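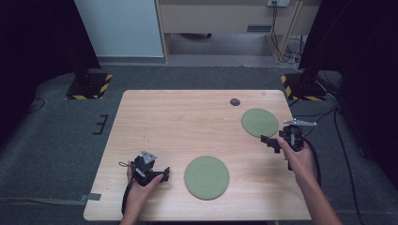 12 January 2026. Spent the morning on the Plinumeo racing build, chiefly the hairpin at Brornham, where every AI car still brakes as if it had seen a ghost. Moved the braking point back 6 metres and ran 20 laps. The new kerbs are flat and round-ended, much like the two green discs on the table, and the cars treat them as cliffs.

Gema tyre model next. Grip drops off after 266 seconds whatever the compound, so someone has typed a number in and gone home. Probably me, in May.
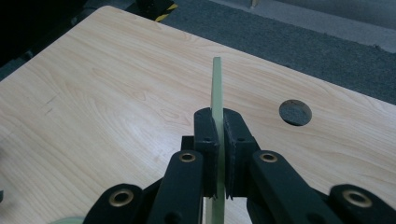
Green strip, upright in the gripper.

Ghorbani circuit loads again, minus its pit lane. Texture budget still 2000. Left the ghost car on overnight.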